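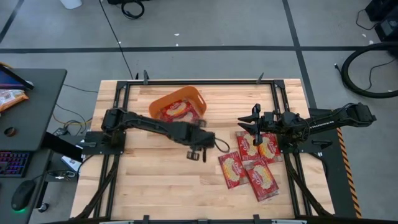
Fig. 1. Two-arm sorting cell, packets to basket. One packet in the basket, four on the table.

Filed under: Course Materials > Applied Automation > Fault Cases

Unit 6. A grip that was reported but did not exist

These notes go together with the second lecture on fault finding. Please read them before the laboratory hour, and bring your own printed copy of the fault sheet. The case was written down by Johanna Hubmann, and the corrections in section 4 are from Hamish McKinnon, who repeated the tests in January.

1. The task

The cell has two arms, one on each side of the table, and each arm carries a gripper with two fingers. Snack packets are put on the table without order. The arms have to pick them one after another and place them in the orange basket near the far side. The program, which we call Floton in this course, decides which arm takes which packet. The rule is simple: the arm with the shorter way takes it, and the other arm must keep outside the shared zone in the middle.

Look again at Fig. 1 and at how the packets lie. They touch and overlap each other. For the fault described here this is important, and I ask you to keep it in mind until section 3.

2. What happened

The run was planned for 2266 cycles without an operator touching anything. At cycle 1062 the right arm closed its gripper over two overlapping packets. The upper one was held well. The lower one was held only by its sealed edge, and it came up together with the first.

Halfway to the basket the lower packet fell. It landed inside the shared zone. The right arm continued, released the upper packet in the basket and reported "place complete". So far the program had noticed nothing.

In the next cycle the camera found the fallen packet and gave it to the left arm, which was nearer. The left arm went in. At the same moment the right arm started its return path, and this path still crossed the shared zone, as the zone was marked free. The two wrists touched at low speed. The right arm stopped with a torque fault. The left arm did not stop. It pushed against the other arm for a little under two seconds, until the operator pressed the emergency stop.

No person was hurt. One finger pad was torn and the cable at the left wrist was pulled out of its clip.

3. Why it happened

In the first discussion everybody said "the gripper is bad". I would like you to be slower than that. There were three separate faults, and each of them alone would have been harmless.

a) The grip check tested only if the fingers were stopped before the fully closed position. Two packets stop the fingers also. The check therefore answered "yes, I hold something", and this was true, but it was not the question that we needed to ask.

b) The zone was released when the place command was sent, and not when the arm had left the zone. In the log these two moments are very near to each other, so it was overlooked in the review.

c) A fault of one arm was not passed to the other arm. Each controller had its own stop circuit. Only the emergency button was wired to both.

Point c) is the serious one. With a) and b) we lose packets and time. With c) a person who reaches in to free a blocked arm can be hit by the arm which is still working.

4. Corrections and tests

The opening of the fingers is now compared with the value expected for one packet. If it is too large, the arm opens again low above the table, moves back and asks for a new picture. Soft packets give values that spread a lot, and at first the limit was set too narrow, so that good grips were refused. McKinnon used 99 single grips to find a better limit. This limit is valid for these packets only. If you change the product, you must measure again.

The zone is released by the measured position of the arm. The cycle has become a bit slower.

The stop outputs are wired in series through one safety relay. A fault in either arm removes drive power from both. This was tested by disconnecting the encoder of each arm in turn, at reduced speed, with the area around the table closed.

After the changes the full run was repeated. The arms did not touch. Double grips still happened, and they were found by the check, except one where the second packet was folded under the first. This remaining case is open. You may choose it as a topic for your term work.

5. Rules for the laboratory hour

Do not reach over the rail when drive power is on, also not if both arms stand still.
Before every start, one student says aloud who has the emergency button.
After a stop, write down the position of both arms before you move anything.
Do not reset a fault which you cannot explain. Call the assistant.

6. Questions to prepare

Draw the time line of cycle 1062 with one row for each arm and one row for the zone flag. Mark the place where the flag and the real situation become different.

Suppose only correction b) had been made. Describe what the operator would have seen on the table after the packet fell.

Propose a second way to find a double grip that does not use the finger opening. Write also what could disturb it.

The log extract is in the Fuchs folder on the course drive. Times are in milliseconds from the start of the cycle.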